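Luvulis Food Television Book Index

A catalog of books on cooking shows, their presenters and their recipes, compiled by Eduardo Cabanatuan and Lingyun Kang. Version of December 2023.

Contents

The index has 2,463 titles in one CSV file, books.csv. Each row is one book: title, author, publisher, year, page count, the show it deals with, and a subject code. A second file, shows.csv, lists the programs and their broadcasters. Blank cells mean the value was not found in the library record.

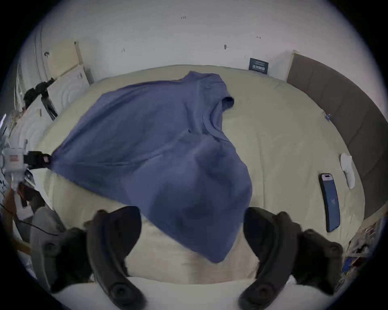 Are reprints listed separately?

Only when the text was revised. Plain reprints share the row of the first edition, and their years go in the reprint_years column.

Known gaps

Books published before color television are thin. Page counts are missing for 95 titles, mostly spiral-bound tie-ins sold by local stations. Subject codes 14 and up were added in April and have not been checked against the older rows.

Corrections go to Lingyun Kang at the Trillodville office. Please quote the row number.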